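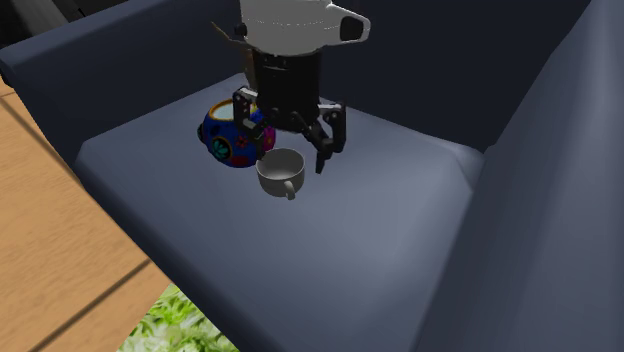

Surely a practice room on a screen is no match for a real one, wrote one reader from Clernham when we mentioned in September that we would be spending some time with Fidix. It's a fair thing to say, and I carried the question around with me the whole time I was trying the product out, which was longer than I had planned.

Fidix is a simulated home, sold by subscription by a small firm called Poulain to people who are teaching robot arms to pick things up. You get furnished rooms, a shelf's worth of household objects, a choice of arms and grippers, and a set of tasks that can be run over and over while you are at lunch. The basic plan covers 2 rooms and the bigger one covers 7, with up to 6 people sharing a login, and I will confess that I spent my first evening just wandering through all of them the way you do in a furniture store when you have no intention of buying a couch.

What won me over was where the objects get put. So many kits of this kind give you a bare table with a block in the middle of it, and bless them, that is a fine place to begin, but it isn't how anyone I know lives. In Fidix a little white cup can end up on the seat of a navy armchair, with a painted blue pot right behind it, all flowers and dots, and an armrest on either side for the arm to think about. The gripper has to come down from above with its fingers on both sides of the cup and mind the pot while it does. My own living room looks like that most weeks!

You can move everything, too. Drag the cup toward the front of the cushion and the job gets easier. Nudge it back against the pot, or turn the handle so that it sits in the way of a finger, and you have a new problem to chew on. I lost a good part of an afternoon to that handle.

Now for the grumbles, of which I have a few. The menus are crowded, and the button that resets a room sits much too close to the one that clears your saved layouts — I pressed the wrong one, and then a while later I pressed it again. Fabric is stiffer than I would like, so a cushion doesn't give the way the one under me is giving as I type. The manual from Poulain is friendly but skips over how to bring in objects of your own, and I had to piece that together from the sample files.

As for our reader's question, I took it with me to a workshop in Padton, where they run Fidix in the mornings and a real arm after lunch. They wouldn't give up either one, they told me, and they still expect to spend a while adjusting things when they move from the screen to the bench. The simulated rooms are where they try the foolish ideas first. I've kept my subscription going on the smaller plan, and I'm still working on the handle.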